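Spend it on the dull stuff
By Modupe Tijani

I've sat through three budget rounds for robot equipment now, at two different places, and I've come to a view that makes me unpopular for most of October, when the bids go in. We spend far too much on the arm and far too little on everything the arm has to live with. There, I've said it, and you can go and make your tea if you already disagree.

Let me tell you how it usually goes. A sum of money appears. At Vonport last time it came with a deadline attached, as these sums always do, and within a day there were brochures all over the shared desk. Payload, reach, repeatability, all the lovely numbers in bold. People who hadn't spoken to each other since the summer were suddenly arguing about wrist joints! I'm not above it, I love a brochure, I had a favourite and I defended it loudly. What I didn't do, and what none of the people in that room did, was ask what the thing would be picking up in its first month and who would be putting it back again afterwards.

The putting back is the bit that gets me. Every sorting trial has a person in it somewhere, and that person's hours never make it onto the spreadsheet. You run the task, you reset the table, you run the task. If you want 60 clean goes in an afternoon then somebody is resetting a table 60 times, and they need a chair and a break and a second person to swap with. We had a line for spare fingers and a line for shipping insurance. We had no line at all for Titilayo Abubakar, who did most of the resetting and got rather good at it, and who then (quite reasonably) went off to a job where people noticed.

Then there's the hand. I'm going to be stubborn here. If you've got a fixed pot and you're torn between a cleverer arm and a better hand, buy the better hand. A middling arm will get you over the object perfectly well for tabletop work. It's the last little bit, the closing of the fingers round something curved and slippery, where the whole afternoon is won or lost, and that's the bit we always try to save on. We once bought a gripper purely on price and it could hold a box. Only a box. We then spent weeks choosing tasks with boxes in them, and I still blush when I think of the write-up.

And please, do the early work cheaply. Paper labels, felt pen, sticky tape, baskets, a toy banana. I've seen quotes for modular sorting stations with printed bins and built-in lighting, all very handsome, ordered before anyone knew whether the sorting task was even the right task. A basket for fruits and a basket for office supplies will tell you nearly everything you need to know. If the categories turn out to be silly you peel off the paper and write a new one. Try doing that with a station from Prellik that took 45 days to arrive and has the bin sizes moulded in. 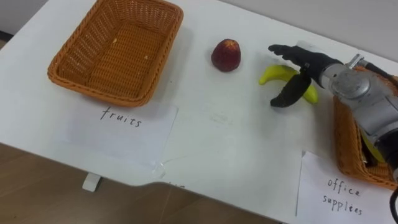 Babatunde Bassey wrote to me after an earlier version of this went round, and he wasn't having it. Cheap set-ups are only cheap if your time is free, he said, and he'd lost more days to tables that got nudged and labels that curled than he ever lost waiting for a supplier. His advice was to buy the proper fixture once, bolt it down, and stop being proud of the tape.

I've chewed on that and I think he's half right, which is annoying. There does come a point where the bodging costs more than the kit. I'd put it at the moment you start comparing this week's results with last month's, and the table has to be the same table. Before then, tape. After then, fine, ring Prellik and I'll hold the door open for the delivery. But in that order! The budgets I see have it the other way about, with the grand fixture in the first quarter and nothing left over by the time you've found out what you needed it for.

Which brings me to my actual proposal, and it isn't very exciting. Hold back 20 per cent of the whole pot and don't allocate it. Don't call it contingency, either, or it'll get eaten by the first wobbly invoice. Call it the second go. At Pomau we managed this exactly once, after a good deal of grumbling, and it paid for a replacement cable, a sturdier table and a great many hours of somebody's patience. I'd have spent every penny of it on a longer arm if you'd let me loose in the spring, and I'd have been wrong.

While I'm moaning, can we stop budgeting for the demo? You know the one. Visitors are coming, so there's 950 pounds for a backdrop and a nice screen, and the thing people crowd round is the hand going for the fruit. They'll stand there for ages watching it. They don't look at the backdrop. Put the 950 into spare objects, lots of them, in odd shapes and different weights, because a machine that has only ever met one banana has learnt about that banana.

I asked Salamatu Ajayi to read this before I sent it off and her only note was that I'd left out storage. She's quite right. Buy shelves.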